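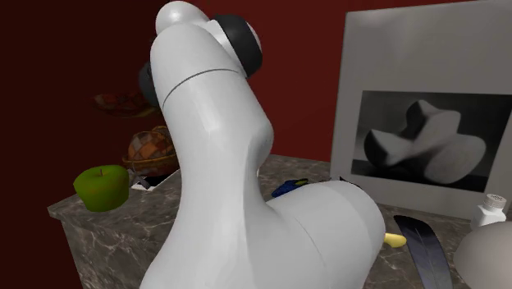

Scaffolding comes down at the Hallwood granary

I drove out to Hallwood this morning with a thermos and two pairs of socks on, and for the first time since last winter I could see the whole front of the old granary. The last of the scaffolding went onto a truck a little before ten. I'd gotten so used to the sheeting flapping over the road that the place looked almost too big without it!

If you've been following along, you'll know the brickwork was the headache. The west wall had been patched with hard cement at some point, probably more than once, and the soft old bricks behind it had been crumbling away behind a surface that looked fine from the street. Wotico, the masonry outfit doing the job, raked all of that out by hand and repointed in lime. They also swapped out 724 bricks that were too far gone to save. I asked one of the crew how they decided which ones had to go, and he tapped a couple with the handle of his trowel so I could hear the difference (a good one rings, a bad one sort of thuds).

The replacements came from the Zarnbridge yard, which still has a stack of brick from a mill that was pulled down years back. They're a shade pinker than the originals. I noticed it right away, but I've been told to give it a few winters, and I kind of like being able to see where the work was done.

Windows next

The granary has 39 window openings, and every one of them needed something. Most of the frames could be repaired with new sills and a bit of fresh oak let into the corners. The ones on the top floor facing the creek were past helping - you could push a thumb right into them back in September - so those have been made new, copying the old moldings. Glazing is finished on the first two floors. The top floor is still boarded, and it'll stay that way until the putty can go in without freezing. 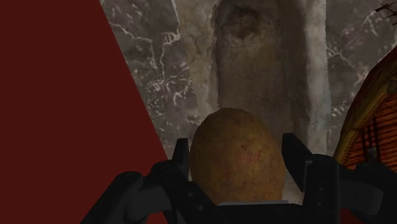 What's left to pay for

The grain hoist is the big one. It's the only part of the original machinery still in place, up under the roof with its wheel and a length of chain, and the beam it hangs from has a long split in it. The engineer's first idea was a steel plate on each side. The crew would prefer to scarf in a new piece of oak, and so would I, but oak costs more and takes longer, and the Majimbun Fund has only covered the walls and windows so far. The fund has promised another $3000 if the town can match it by spring. Donation jars are out at the library and the feed store, and there's one at the bakery too, right next to the cinnamon rolls, so somebody was thinking.

I did get to climb up and have a look at the beam. The stairs are steep, more of a ladder really, and I counted on my knees being sore tomorrow. It was worth it. There are tally marks cut into the post by the hoist, rows and rows of them, and a date that I couldn't make out because whoever carved it ran out of room and squeezed the last numbers around the corner.

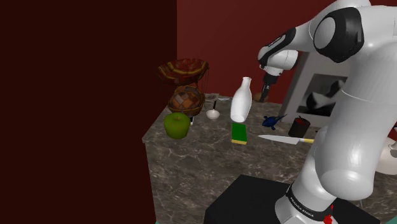

The marks are staying put, by the way. I'd been worried about that post, as there was talk over the summer of sleeving it in steel, but it passed its inspection and won't be touched apart from a brush down. The floorboards around it are coming up in the new year so the joists can be checked, then going back in the same order. Each board has a chalk number on it already.

There's an open afternoon on 17th December, from one until the light goes. The ground floor only, I'm afraid, and they're letting people through in groups of 20 with hard hats provided. Park behind the church, as the lane is still chewed up from the trucks. Wear boots. Cider is free but bring your own mug if you can, they ran short last time and I ended up drinking mine out of a jelly jar.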